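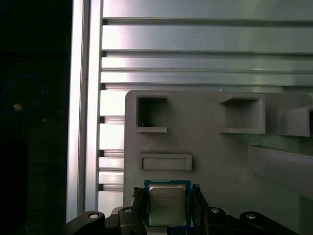
Annelies Widmer wrote to us that she had put off repasting the desktops in her accounting office for years, mostly over worry about the processor, and that with the kit open next to her the first machine was back on its desk before lunch. She also asked if the paste can be bought separately. It can, see Refills.

Stenura Desktop Service Kit
Made for Stenura by Noso
In stock

The Stenura Desktop Service Kit holds the hand tools and supplies needed to clean, inspect and repair an ordinary desktop computer. It is meant for people who look after a handful of office or school machines and would like everything in one case. It also suits the home user who opens a computer once or twice a year and can never find the right screwdriver.

Everything is packed in a soft zip case with a molded insert. The case lies flat when open and the lid has a mesh pocket for cables, screws and notes.

What's in the case

Phillips screwdrivers, sizes 1 and 2, magnetic tips
Flat screwdriver, small
Hex driver with interchangeable sockets
Nylon pry tool
Plastic tweezers and steel tweezers, fine point
Wrist strap with coiled cord and alligator clip
Folding anti-static mat with snap for the strap cord
Zostik thermal paste, 5 g syringe, with spreader
Cleaning fluid, 70 ml bottle, with lint-free wipes
Soft brush, long handle
Parts tray with lid
Hook-and-loop cable ties
Printed service guide

Power tools, a multimeter and canned air are not included.

The screwdrivers

Most desktop cases and nearly everything mounted inside them can be opened with the number 2 Phillips. The shaft is long enough to reach down past a drive cage or a tall cooler without the handle hitting anything. The number 1 is for smaller screws on drive brackets and the like.

The magnets in the tips are fairly weak. They will hold a case screw at an angle but not much more than that. Some customers have asked for a stronger magnet, and Noso tried one, but the screws then tended to jump sideways onto the nearest steel edge. We went back to the original.

Handles are molded rubber over nylon with a free-turning cap. They were made slightly larger in December after comments from people with big hands. If you have an older kit, the new handles fit the same slots in the insert.

The mat and strap

The mat unfolds to the size of a large place mat. It is enough for a motherboard, a cooler and the memory, though not for the whole case. Set the computer beside it. The strap adjusts with a sliding buckle and the cord can be snapped to the mat or clipped to bare metal on the chassis.

Wash the mat with plain water and a little dish soap. Do not use the cleaning fluid on it, as it dulls the surface over time, and do not iron out the fold lines. They relax by themselves if the mat is left open overnight.

Working near the power supply

Shut the computer down, switch off the supply if it has a switch, and pull the power cord. Press the power button once with the cord out. Then open the case.

None of the tools in this kit are intended for opening a power supply. The unit is replaced whole. Read the label before you order a new one and write down the output ratings, the model number and the connector types, and measure the outer dimensions. Many brand-name office desktops use a shape of supply that a standard replacement won't fit, and some use their own connectors to the board.
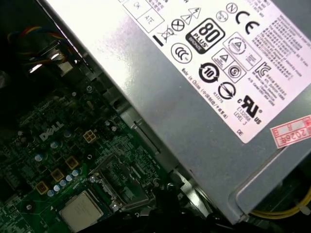 Power supply label with 80 PLUS Bronze mark, Dell desktop

The efficiency mark tells you how much of the power from the wall ends up as usable power inside the computer. It doesn't tell you how large the supply is. A replacement of the same or better grade is fine as long as the ratings, the size and the plugs match.

Blow or brush dust out of the supply's grille from the outside only. Hold the fan still with the pry tool while you do this.

Removing and refitting a processor

The service guide has a longer section on this. In short:

Run the computer for a few minutes before shutting it down, so that the old paste softens. Unplug it.
Disconnect the fan lead and loosen the cooler screws a little at a time, going corner to corner.
Twist the cooler gently before lifting. If it resists, twist again. Do not pull straight up.
Release the socket lever and open the cover, if there is one.
Lift the processor straight up by its edges.
Wipe the metal lid with a lint-free wipe and a few drops of fluid. Do the same to the base of the cooler. Let both dry.
Match the corner mark on the processor to the mark on the socket and lower it in. It should drop into place under its own weight.
Close the lever, apply paste, refit the cooler and reconnect the fan.

If you only want to renew the paste, leave the processor in its socket and clean it there. Keep the wipe damp and not dripping.

Zostik paste is a gray compound that does not conduct electricity. A dot the size of a small pea in the center of the lid is enough for most desktop processors. The spreader is there for people who prefer to spread it. Both ways are fine. Recap the syringe right away and store it with the tip down.

Memory and cards

Press the clips at the ends of the slot outward and the module will rise. Hold it by its edges. When putting memory back, line up the notch first and push evenly on both ends until the clips close. It takes more force than most people expect – support the board with your other hand if it flexes.

A computer that will not start after cleaning very often has a module that is not fully seated. Check this first, then the large power plug, then the small power plug near the processor.
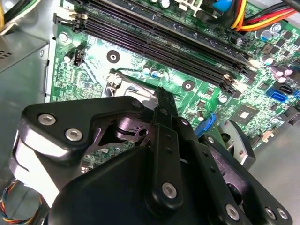 Open desktop case, green motherboard with memory slots and processor area

The long-handled brush was made for this part of the machine. Bristles are soft nylon with a conductive thread. Brush toward the open side of the case and keep a vacuum nozzle nearby to catch the dust, without touching the board with it. Finish with the rear vents and the front grille, where the worst of it usually sits.

Specifications

Case: woven polyester, zip on three sides
Insert: molded foam, removable
Driver shafts: chrome vanadium steel
Mat: two-layer rubber, folding
Paste: Zostik, 5 g, non-conductive
Cleaning fluid: 70 ml, fragrance free
Guide: printed, English and German
Warranty: 2 years on tools, mat and strap. Paste, fluid and wipes are consumables and are not covered.

Refills and spare parts

Paste, fluid, wipes and cable ties are sold singly and as a refill pack. The refill pack costs less than the four items bought one at a time. Lost sockets, the tray lid and the strap cord can also be ordered. The molded insert is available in a version with an empty block, which you can cut to fit a tool of your own.

The fluid is flammable and ships by ground only. Orders with fluid in them can take a few days longer. If you are in a hurry, order the rest separately.

Which kit do I need?

The Desktop Service Kit is the middle one of our three. The Stenura Basic has the screwdrivers, strap and brush in a roll pouch and no paste or fluid. The Stenura Bench adds a larger mat, a second set of drivers and a work lamp made by Ortner, and comes in a hard case. The Bench kit is too heavy to carry around a building all day. For notebooks, none of these is a good choice, as the screws are much smaller and the drivers here won't fit them.

Customer comments

Sutrisno Subramaniam: Good kit. The number 2 driver is the one I reach for every time. I would have liked a second parts tray so that case screws and drive screws don't end up together. I use a muffin tin for now.

Flurina Kofler: Bought two of these for the school. The zip on one was stiff when it arrived and has loosened up with use. The guide is clear and the older students can follow it without help.

Reply from Stenura: Rub a little candle wax along the zip teeth. If that doesn't help, send us the case and we will exchange it.

Hermine Trummer: The paste is fine but 5 grams goes fast if you are learning. I used too much on the first machines and had to clean up around the socket. Order an extra syringe with the kit.

Carmela Monti: Is the strap cord long enough to work standing up?

Reply from Stenura: Yes, at a table of normal height. For a high bench, clip it to the chassis instead of the mat, or ask for the long cord, part of the Bench kit and sold separately.

Shipping and returns

Kits ship the next working day. Unused kits can be returned in the original carton. Please leave the seals on the syringe and the fluid bottle, as we can't take those back once opened. For warranty repairs, send the faulty tool only and keep the case.

Schools and repair shops can order on account. Write to the sales desk with the delivery address and the number of kits.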